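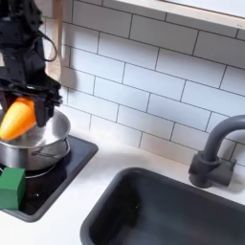

Support Case Record: Night Monitoring Alerts Not Reaching Staff Handsets

Product: Plirby bed sensor and staff alert service
Supplier: Prurent Care Systems
Site: Birnside Residence, second floor, east wing
Priority: High
Status: Closed, with one item carried over to the product team

Summary of the Problem

The residence reported that bed exit alerts from the east wing were shown on the nursing station screen but were not delivered to the handsets carried by night staff. The fault affected 18 rooms. Alerts from the west wing were delivered as normal. Day staff did not report any fault, although bed exit alerts are switched off for most residents during the day and the problem may have been present without being noticed.

The residence put hourly room checks in place on the first night and kept them in place until the case was closed. No resident was reported to have come to harm.

Equipment and Versions

The bed sensors are the under-mattress type, connected by radio to a Ryu gateway in the east wing linen room. A second Ryu gateway serves the west wing. Both gateways pass alerts to a local server, which displays them at the nursing station and forwards them to the handsets. The handsets use the building's own wireless network. That network is maintained by the residence and is outside the Prurent support agreement, except where a Plirby setting depends on it.

Entry 1 – Case Opened

The case was opened by telephone on 15th May by the night supervisor's desk. The caller stated that a resident had been found seated on the edge of the bed with an active alert on the station screen, and that the handset assigned to that room had made no sound. The handset was charged and showed full signal.

The caller was asked to restart the handset and to trigger a test alert from the same room. The test alert appeared on the station screen after 4 seconds. It did not reach the handset. A second handset was tried with the same result. The caller was advised to treat handset alerts in the east wing as unavailable and to follow the written fallback procedure.

Entry 2 – Remote Review

Support staff connected to the local server with the permission of the residence. The alert log showed that every east wing alert had been received and recorded. In the delivery column, east wing alerts were marked "no recipient". West wing alerts were marked "delivered".

This result indicated that the sensors and the east wing gateway were working correctly. It also made a wireless network fault unlikely, as a network fault would normally be marked "sent, not confirmed". The residence was informed and was asked to cancel the visit it had requested from its network contractor.

Entry 3 – Staff Group Settings

The residence was asked whether any change had been made to staff groups. It replied that no change had been made since March, when the night rota was reorganized. An export of the group settings was requested and received.

The export showed a group named "East Night" with no members. A second group, named "East Nights", contained all of the handsets in use on the east wing. The alert rules for the east wing pointed to the first group. The audit record showed that the second group had been created during the March reorganization. Both groups had been in use side by side, with handsets assigned to each, until the last handset in the first group was moved across shortly before the case was opened.

Entry 4 – Correction Applied

The following steps were carried out by the residence's system administrator, with support on the telephone:

1. Export and save the current alert rules.
2. Open the east wing rule set and change the recipient from "East Night" to "East Nights".
3. Save the change and wait for the server to show "rules active".
4. Trigger a test alert from one room and confirm receipt on a handset.
5. Repeat the test from each remaining room.

At step 3 the server returned the message "rule set locked by another session". The remote session opened for Entry 2 had not been closed by support. It was closed and the step was completed at the second attempt. Support apologizes for the delay this caused.

Entry 5 – Test Results

All rooms but 2 passed on the first test. In both of the remaining rooms the alert reached the handset, but without sound. The rooms had an individual setting of "silent, vibrate only", entered at the request of residents who are light sleepers. The residence confirmed that this setting is correct and should be kept – the staff concerned were reminded to carry the handset on the belt clip and not in a coat or cart.

The empty group was then deleted. The residence was advised that the name of a deleted group remains visible in older log entries and that this does not indicate a fault.

Entry 6 – Monitoring Period

The log was reviewed each morning for 3 nights after the correction. All east wing alerts were marked "delivered". One alert was acknowledged later than the residence's own target. The station record showed that the staff member was assisting another resident at the time, and the alert had passed to the second handset as intended.

The residence agreed to end the additional room checks and to return to its normal schedule.

Cause

The alert rules referred to a staff group that no longer had any members. The software allowed the last member to be removed without a warning, and undelivered alerts were recorded in the log without any notice being shown at the nursing station.

Recommendations to the Residence

Staff groups should be reviewed whenever a rota is changed. A test alert should be sent from at least one room in each wing at the start of the night shift, and the result should be written in the handover book. The right to create or rename groups should be limited to the system administrator and one deputy.

Item Carried Over

A request has been passed to the Plirby product team for a warning when a group named in an active alert rule becomes empty, and for a visible notice at the station when an alert has no recipient. No release has been assigned. The residence has asked to be notified when a decision is made – the case will be linked to the request for that purpose.

Closure

Closed with the agreement of the residence. To reopen the case, contact the Prurent support desk by telephone and state the name of the site and the wing affected. Requests concerning night alerts should not be submitted by email.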